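ekach-grip 手持ちグリッパー 整備メモとデータカード

Skendeo作業セル用。最終更新 2019年2月25日
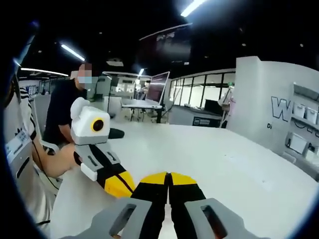
対象

Milwoodの作業セルで使う手持ちグリッパー2台(A号機、B号機)の組み立て、点検、校正の手順と、付属する校正記録の内容をまとめる。指先は黒いパッドに黄色のキャップを付けたもの。作業は白い天板のテーブルで、2台を近づけて指先を見比べながら行う。

収録内容

calib/ レンズごとの校正値
logs/ 開閉試験の記録(CSV、1,127行)
parts/ 部品表と交換履歴
notes/ 作業者の覚え書き。書式は統一していない

logs/の列は、日時、号機、指の左右、開き幅(mm)、電池電圧、備考の順。備考が空欄の行は異常なし。文字コードはUTF-8、改行はLF。

始業点検

1. 電源を切った状態で指を手で開閉し、引っかかりがないか確かめる。
2. 指を閉じ、左右の先端の高さを見る。段差があれば指の取り付け部のねじを緩め、合わせ直す。
3. 黄色のキャップを指でつまんで回す。回るものは交換する。
4. レンズを乾いた布で拭く。アルコールは使わない。
5. 電源を入れ、全開と全閉を18回繰り返す。開き幅がずれる場合は校正に進む。

校正

校正板はSugawaraの棚の下段にある。板を天板に平らに置き、グリッパーを傾けながら50枚撮影する。同じ向きばかりだと計算が収束しない。天井の照明が板に映り込んだ画像は捨てて撮り直す。結果はcalib/に号機名を付けて保存し、古いファイルはold/に移す。上書きはしない。

開き幅の零点は、全閉にして5秒待ってから取る。先端のパッドを替えた直後は値が落ち着かないので、開閉を繰り返してから取り直すこと。

部品交換

パッドは表面の溝が見えなくなったら左右同時に替える。片側だけ替えると閉じたときに中心がずれる。キャップは接着していない。外れにくいときは根元から少しずつ起こす。取り付け部のねじは対角の順に仮締めし、指を閉じた状態で本締めする。

交換したらparts/の履歴に号機、部位、理由を書く。理由は「摩耗」「割れ」「不明」のいずれか。

既知の問題

B号機は電池電圧が下がると全閉の値が大きめに出る。充電後に再測定すれば戻る。原因は調査中。
6月より前の記録は開き幅の単位が混在しており、このリポジトリには入れていない。
logs/の備考が途中で切れている行が41行ある。旧ツールの文字数制限によるもので、元の文は残っていない。

利用条件

Skendeo内での整備と再現試験に限る。外部に渡す場合はnotes/を除くこと。修正の提案はissueに号機名を付けて登録する。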